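Chapter 4
Where Does Your Stuff Live? Storage, Surfaces, and the Small Home

I grew up in a house with one closet. When people ask how I ended up teaching a course on household space, I usually start there.
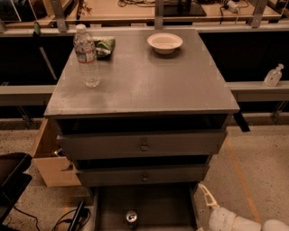 What this chapter covers

In Chapter 3 we measured rooms. We drew floor plans, argued over door swings, and found out how much of a bedroom disappears once you put a bed in it. Now I want to look at what happens after the furniture arrives and people start living there. By the end of the chapter you should be able to tell open storage from closed storage, do a simple surface survey, and explain why two homes with the same floor area can feel so different to the people inside them.

You'll need your floor plan from the last chapter, so please dig it out (I know, I know, it's in the bottom of your bag).

4.1 Flat places fill up

Let me begin with a rule my students get tired of hearing: any flat surface between your knee and your shoulder will be used for storage. It doesn't matter what the surface was built for. Stair treads, windowsills, the top of the washer, the piano! I've watched a family eat dinner standing up for a week while the table held a half-sorted tax return.

Planners call this kind of storage "passive." You didn't decide to keep your mail on the radiator cover. You came in the door with your hands full, the radiator cover was right there, and you put the mail down. Active storage takes a decision and usually a second movement as well, like opening a door or lifting a lid. That second movement matters a lot more than people think, and we'll come back to it in 4.3 when we talk about reach.

4.2 The Bellance apartments

Most of our examples come from Bellance, a block of small rental units where I spent a long, muddy spring with a tape measure and a clipboard. There were 139 households in the survey. The building had two kinds of unit, which the tenants called Albers and Flesero after the staircases leading up to them, and I've kept those names here.

The floor areas matched almost to the inch. The Albers units had deep built-in cupboards along one wall of the hallway. The Flesero units had no cupboards at all, but they did have a wide ledge under every window. You can probably guess which tenants complained about clutter, and I guessed too, and I was wrong. Keep that in mind as you read the interviews in 4.4.

Before you go on

Pick one room you use every day. Without tidying first (please!), write down each flat surface, its height from the floor, and whether the things on it were put there on purpose. Bring your list to the next section, where we'll compare it with the hallway drawings from Albers.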